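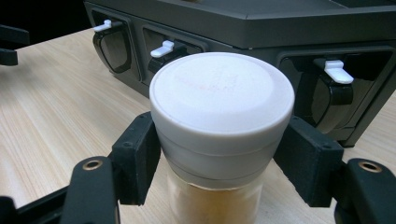
Fig. 1. Screw-top jar, tan-to-orange powder, white lid. Marking on top of lid too faint to read.

Week 7 — Dry goods storage and labeling
Food Service Basics, handout to go with the lecture

Reading for this week: the storage chapter, plus the Dirnach case sheet (handed out last time, spare copies on the shelf by the door).

Recap from last week
Receiving. Check, sign, date, put away. Cold stuff first, then frozen, then dry. Several of you wrote on the homework that dry goods "can wait till the end of the shift." They can wait until the cold is put away. Not the end of the shift.

1. What counts as dry goods
Flour, rice, beans, pasta, sugar, salt, oils, canned goods, dried herbs, ground spices, tea, coffee, cereals, nuts (sort of — see section 5). Low water, so bacteria mostly don't grow. They can survive though. Salmonella in flour and in pepper is the standard exam-type example. Dry does not mean sterile.

Key term: water activity. Written aw. Scale from 0 to 1. Pure water is 1. Most bacteria that make people sick need above 0.85 or so, molds can go lower. You don't need to calculate it. You need to know that a spice jar held open over a steaming pot goes up the scale and clumps.

2. What goes wrong with dry goods
Moisture — caking, mold
Heat — oils go rancid, spices lose smell
Light — color fades, paprika especially, also dried green herbs
Air — staling, loss of aroma
Pests — weevils, moths, mice
Mix-ups — wrong thing in wrong container. Most of today is on this one.

3. Storeroom conditions
Cool, dry, dark, ventilated. The Gidness kitchen storeroom (the one we visited) has a thermometer on the inside wall, away from the door. Read it there, not at the doorway. On our visit the reading was 80 F in the afternoon, too warm. Their fix was moving the oil and nuts to the back pantry and leaving the door between the two rooms shut during service. Cheap fix. Write it down, it comes up in the project.

Shelving: off the floor, off the wall, air behind. Heavy stuff low. Chemicals never in the same room, never on a shelf above food, never in a food container. That last one is a hard rule and I will keep repeating it.

4. Decanting
Decanting = moving product out of the package it came in and into another container. Good reasons to do it: the bag doesn't close, the sack is too heavy, the line cook needs a small amount close by. Bad reason: looks nicer.

What you lose when you decant:
the product name
the lot number
the best-by date
the allergen statement
the supplier

All five have to go somewhere. Name, date and allergens go on the new container. Lot number and supplier go in the log, with the date you opened the package.

Label goes on the BODY of the container. Lids get swapped. Two jars open at the same time, two lids on the counter, wrong lid goes back on, and now the cumin says cinnamon. If you want a second label on the lid for drawer storage fine, but the body label is the one that counts.

Ground spices are the worst for this becuase so many of them are some kind of tan, orange or brown. Ginger, cumin, mild curry blends, mustard powder, ground coriander. Do not identify by color. Do not identify by tasting either. If there's no label and no one can trace it through the log, throw it out and write down that you did.

Allergens in spices — people forget this. Mustard is a listed allergen in some countries. Celery too. Blends can carry wheat flour or milk powder as a carrier. Jerkesham example from the slides: blend decanted, allergen line not copied over, milk powder in the blend. Caught at the label check before service. What you should take from that one is where the check sat in the process and who was signing.

5. Rotation
FIFO, first in first out. FEFO, first expired first out. They're not the same thing. A later delivery can have an earlier date on it. When they disagree use FEFO.

Never top up. Empty the jar, wash it, dry it all the way, refill, new label. Topping up leaves the oldest product at the bottom forever, and the date on the outside is wrong from then on.

Rough shelf life once opened, for quality:
whole spices — years
ground spices — months up to a couple of years, smell goes first
whole wheat flour — short, has oil in it, keep cool
white flour — longer
nuts — short unless cold, treat them like whole wheat flour

6. The log
Columns: date opened, product, supplier, lot, best-by, allergens, container, initials. One line per container. No ditto marks. Pen.

The Huenchumán sheet (back page) is a filled-in log with 24 lines. There are mistakes in it. Some are easy (missing initials), a couple you have to cross check against the delivery notes to find. Bring it marked up to lab.

7. Lab prep
Closed shoes, hair tied, apron. We start with washing and drying containers so come on time. Each pair decants one flour and one ground spice, labels both, fills in the log, then swaps with the next pair and audits thiers. Scoops stay out of the product, handle or no handle.

Grading for the lab is pass / redo. Pass mark on the written part is 80 percent same as before. Redo slots are in June, sign up on the sheet outside the office.

Questions to think over (not handed in)
Why is a tight lid no help if the jar went away damp?
Supplier recalls one lot of pepper. What do you need in the log to find it quickly?
Same storeroom, same shelf, paprika in clear and paprika in a tin. Which do you use first and why?

Next week: cleaning vs sanitizing. Bring the chart.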